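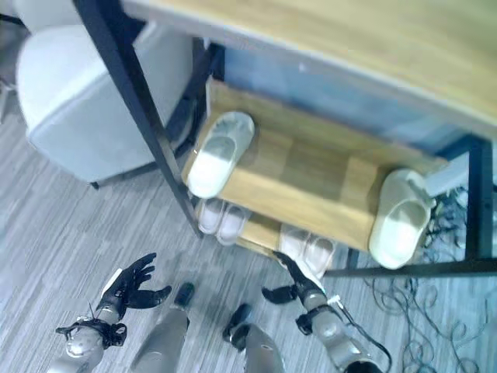
Why did Hanna Jakubowski go back to Fekengate after 40 years away?

She went back to play the piano at Waltraud Diekmann's house, as she had once promised to do, and to find out whether Waltraud was still cross with her.

The Nyitrai

The letter was dated 25 April 2022 and it took Hanna most of a month to answer it. She carried it in her purse to the dentist and the bank and her daughter's place, and every so often she took it out and read it again, although there was hardly anything in it. The piano has been tuned, Waltraud had written. The man says it will hold until fall. You will remember you said you would come.

Hanna did remember. She had said it on the platform in Fekengate with her suitcase between her feet, twenty-two years old and very pleased with herself, and she had said it the way you tell a hostess you simply must have that recipe. Waltraud had been her teacher for nine years by then. She had taught Hanna on an old Nyitrai upright with a cracked music stand and a low D that buzzed like a wasp in a jar, and she had never raised her voice, not even the winter Hanna refused to learn her scales and played nothing but the one waltz, over and over, with all the wrong fingers.

So in September, at 62, Hanna got on the train.

It was a slow train and it stopped everywhere. It stopped in Prumov long enough for her to buy a cheese roll and regret it, and then it went along beside the river with the sun coming in flat through the dirty windows, and she practiced the waltz on her knees. A boy across the aisle watched her hands for a while and then started doing it too, on the lid of his lunch box, quite seriously, and neither of them said a word about it until he got off.

Waltraud's house was at the top of the hill where it had always been, and it was smaller and the hill was a great deal bigger. The door was opened by a woman Hanna didn't know, with flour up to her elbows, who said she was Eleri Hopkin from next door and that Hanna should come in, come in, Mrs. Diekmann had been sitting up straight since breakfast.

"Is she angry?" Hanna whispered. She hadn't meant to ask it.

Eleri Hopkin thought about this, wiping her hands on her apron. "She's had her hair done," she said.

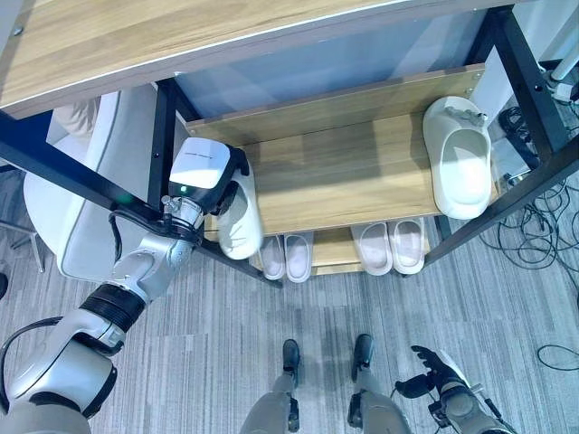
White slipper on its side at the right end of the shelf

The front room smelled just as it used to, of coal and lavender polish and the inside of the piano. Waltraud was in the green chair by the window. She had become very small and very upright, with a blanket over her lap, and she looked at Hanna for so long that Hanna began to feel for a loose button.

"You've cut your nails," Waltraud said at last. "Good."

And that was all the hello there was. Hanna had made up a speech on the train, somewhere past Prumov, with an apology in it for the letters she hadn't written and another for the concert in the city, the one where she had been asked who taught her and had named the famous professor, and had seen it printed in the newspaper the next day. She had always supposed that Waltraud read it. She got as far as "I wanted to tell you," and Waltraud lifted one finger off the arm of the chair, exactly the way she used to when somebody came in early.

"After," she said.

So Hanna sat down. The stool was too low, and she wound it up, and it shrieked, and out in the kitchen Eleri Hopkin laughed out loud. The keys had gone the color of weak tea. She put her hands on them and found that she was frightened, she who had played for three hundred people in a hall with gold on the ceiling and thought only of her supper.

She played the waltz. She played it with the right fingers at first, nicely, like a grown woman with a pension, and it was all perfectly correct and she didn't care for it at all. Then on the second page her thumb went where it used to go when she was eleven, and the rest of her hand went scrambling after it, and the whole thing came loose and began to gallop. She missed a chord altogether. And the low D buzzed! The tuner had been paid to come all the way from Petodis, and it still buzzed like a wasp in a jar.

When she had finished she kept her back to the room for a moment and looked at the crack in the music stand.

"I told him to leave that note," said Waltraud. "He didn't like it. He wanted to charge me extra."
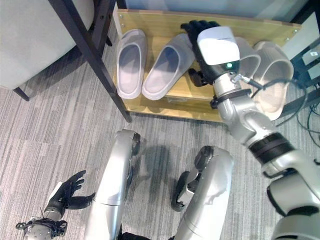 Two pairs of pale slippers on the low wooden rack

They had their coffee late, with Eleri Hopkin's plum cake, which was still too hot to cut and fell to pieces on the plates. Hanna said her speech after all. It came out shorter than she'd planned it and in the wrong order, the professor before the letters, and she cried a little into her napkin and got crumbs in her eye.

Waltraud listened to all of it. Then she asked for the sugar.

"I did read it," she said, stirring. "I was angry until Christmas. And then the pipes froze, and I had that to be angry about." She drank some coffee. "He was a good teacher, your professor. But he let you get away with your left hand. I could hear it just now, from here, with my bad ear."

"What's wrong with my left hand?"

"Go and sit down," said Waltraud, "and I'll show you."

Hanna looked at the clock. The last train went at six, and it was a long way down the hill. She brushed the cake off her skirt, and wound the stool up one more turn, and sat.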